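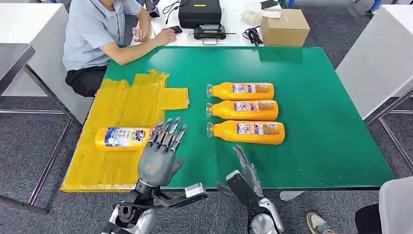 Kallio Word List

Kallio is a list of household words in two languages, Finnish and English. It was made for people who move to a new country and need to speak with a landlord, a plumber or a neighbor. The first version was prepared for the evening language course in Trillville.

What is inside

The list has 300 entries in 14 topics, for example kitchen, heating, laundry and garbage. Each entry is one line in a text file. The fields are separated by a tab:

word_fi
word_en
topic
example_en
note

The note field is often empty. It is used when one word has a different meaning in some regions, or when the word is rude.

How to use it

Open kallio.tsv in any spreadsheet program and choose UTF-8 as the encoding. If you choose another one, the letters ä and ö will be broken. For flash cards, import the first 2 columns only.

The file cillow_order.txt gives the same words in the order of the Cillow course book. Please use it if your class follows this book.

Known problems

The topic "tools" is weak and has only 20 entries. Some example sentences are too formal for daily speech. Plural forms are not included, and I do not plan to add them soon.

Changes

2022-12-04: corrected spelling in the topic "heating", removed double entries, added notes from the Jolwood reading group.

License

You may copy, print and change the list for any purpose. If you find a mistake, please send the full line and your correction.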